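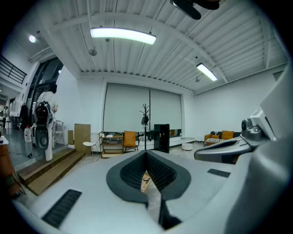 Hanging lights under a white steel ceiling.

I gave the third round to Brisa Meléndez and I will be giving it to her on my deathbed, so let's get that out of the way.

For anyone who didn't spend Saturday night the way I did, Meléndez fought in the co-main at the Gallitz Center in Misby, a three-round amateur-turned-pro women's flyweight fight that was supposed to be filler between the ring walk songs. It was the best thing on the card by a distance. She lost a split decision, the crowd booed until the next two people came out, and I went home and did what any well-adjusted adult does, which is watch it again on Wostia with a legal pad on my knee.
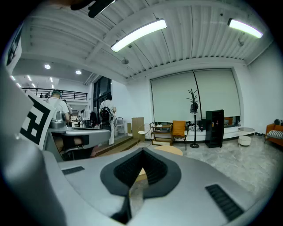
Tuesday, November 15, 2022 · 4 min read

I should explain the legal pad. Back in August I decided I was tired of yelling about judges without ever having done the job, even from a couch. So I started scoring fights properly. Sound off, ten-point must, a number written down at the end of each round before I'm allowed to look at my phone or go to the fridge. I have now scored 189 rounds this way and what I have learned is that I am bad at it.

I mean that in a measurable sense. I went back through the pile last week and on 40 of those rounds I had the opposite fighter from all three judges. Not one judge, who might have been looking at the ring card girl or thinking about parking. All three. There's a limit to how many times you can write "robbery" in the margin before you start to wonder who's doing the robbing.

Some of it I can explain. I'm a sucker for forward motion. If a guy walks his opponent down for five minutes and eats a jab every two seconds, I will somehow come away believing he was in charge. I also overrate anything that makes a noise, which is an embarrassing thing to confess when the sound is off — my brain just fills in the smack. And I have never once given a body kick the credit it deserves until the person receiving it folds up.

Which brings me back to round three. Meléndez lost the first clearly. She looked stiff, she kept circling into the right hand, and her corner between rounds was three people talking at once. The second she won just as clearly. She started going to the calf, and by the last minute the other woman was switching stances like someone trying to find a comfortable way to sit on a bus. So it's a round each, everybody in the building knows it, and the third is a mess. A minute of clinching on the fence. A takedown that was more of a joint agreement to fall down. Then ninety seconds of both of them swinging with no legs left, and this is the part where I had my pen through the paper.

I've watched it four times now. The first three times I had it for Meléndez. On the fourth I tried something my buddy from Babaei Boxing keeps nagging me about, where you only watch one fighter's head for the whole round. Just the head. If it snaps back, make a mark. If it doesn't, nothing happened, however good the punch looked leaving the other person's shoulder.

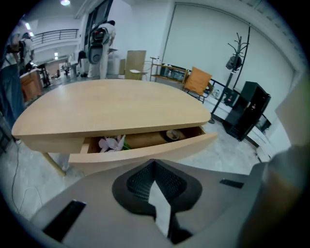
I did it for her, then ran it back and did it for her opponent, and I regret to report that the marks came out one apart. In the wrong direction. I then counted again and got a tie, and I'm choosing to stop there.

So was it a robbery? No. It was a close round in a close fight, and two out of three people sitting much nearer than me saw it the other way. I still think she won it. I also think the judge who had it 30-27 should have to come to my house and talk me through the second round with a pointer.

The main event barely deserves a paragraph after all that, but Fidel Acuña finished his man in 67 seconds with a left hook he seemed as surprised by as anyone. He called out half the division, forgot the name of the guy he wanted most, and thanked his dentist. The announced attendance was 1,628, and I would say most of us were still arguing about the fight before it and missed the hook completely. I had my back to the cage. I was showing a stranger, with gestures, what a checked calf kick looks like. He had not asked.

A couple of leftovers. The Wostia replay cuts off the walkouts and the whole second prelim, so if you're paying for it, start grumbling now. Somebody at the Gallitz needs to look at the sound by the east doors, where the announcer came through as one long vowel. And a rematch has already been floated for Meléndez, probably on the spring card, probably over three rounds again. I'd like five. I've got plenty of legal pad left and I'd like a couple more chances to be wrong before the scores get read.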